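# Fostgate Swatch Records

Gauge measurements from hand-knit swatches, taken before and after washing. The records come from members of the Fostgate knitting group and two sister groups in Bremura and Benavides. The tables are meant for knitters who want to know how much a fabric is likely to change, and for anyone writing a gauge calculator.

Maintained by Ruairi Swanson. Table checks and unit conversion by Jhonatan Bedoya.

## What's in it

| File | Contents |
|---|---|
| `swatches.csv` | one row per swatch, 791 rows |
| `measurements.csv` | one row per measurement, more than 2,000 rows |
| `yarns.csv` | one row per yarn, 276 rows |
| `knitters.csv` | knitter codes and tension notes, 93 rows |

Join `swatches.csv` to the others on `swatch_id`, `yarn_id` and `knitter_id`. Knitter codes are random and do not follow the membership lists.

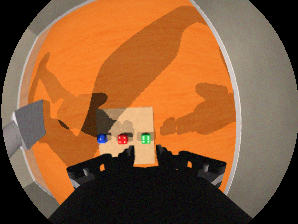 A swatch counts as complete if it has one measurement off the needles and one after washing. Many have a third, taken after the swatch hung overnight with a small weight on the lower edge. That step was optional, and mostly the Benavides group did it.

## Columns in `measurements.csv`

- `swatch_id` – matches `swatches.csv`
- `stage` – `off_needles`, `washed` or `hung`
- `stitches_4in` – stitches over 4 inches, to the nearest quarter stitch
- `rows_4in` – rows over 4 inches, to the nearest half row
- `tool` – `ruler`, `gauge_plate` or `unknown`
- `note` – free text, left as the knitter wrote it

Missing values are blank. A zero is an error, so please report it.

## How swatches were made

Knitters cast on enough stitches for at least 6 inches of width and worked a garter border on all four sides. The middle is stockinette unless `fabric` in `swatches.csv` says otherwise. Needle size was up to the knitter and is given in millimeters. US sizes were converted in April with the chart in `docs/needles.md`. US 1 and US 2 are where you should be careful, as makers don't agree on them.

Washing was a 20-minute soak in cool water with no wool wash, a squeeze in a towel, then drying flat without pins. Superwash yarns at Bremura went through a machine instead. Filter on `wash_method` if you need to keep these apart.
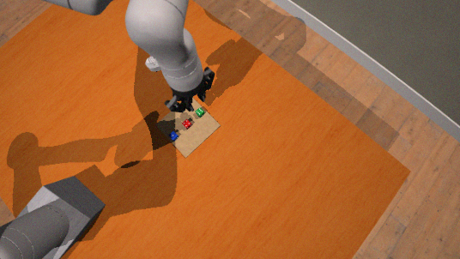

*Light gray arm reaching over the orange surface.*

## Known problems

- Row gauge is less reliable than stitch gauge. Dark yarns are the worst, especially black and navy, and there are notes to that effect all over the table.
- Wool and wool blends make up most of the yarns. Cotton and linen are thin on the ground – don't draw conclusions about linen from this.
- Several knitters measured across the garter border in the first batch. We removed the ones we could spot. Swatches with `batch = 1` should be treated with some caution.
- Fiber content is copied from the ball band. Where the band was lost, `fiber` is blank and `fiber_guess` may be filled in.
- Handspun is included with `yarn_id` starting with `H`. Each handspun skein gets its own ID, even if the same person spun three from one fleece.

## Loading

The files are plain UTF-8 with commas and a header row. They open in any spreadsheet program. If yours turns `4-5` in the `note` column into a date, import that column as text.

We use the Skikesex script in `tools/` to rebuild the summary sheet:

```
python tools/skikesex.py --stage washed --by fiber
```

It prints the median change in stitches and rows for each fiber. Groups with fewer than five swatches are skipped.

## Adding swatches

Copy `docs/blank_form.csv`, fill it in and send it to Ruairi, or open a pull request if you are used to doing that. Leave `swatch_id` empty. Jhonatan assigns the numbers when he merges a batch.

Please don't round to whole stitches. Lace and cables are welcome if you write the repeat in `note`. Crochet is not covered yet.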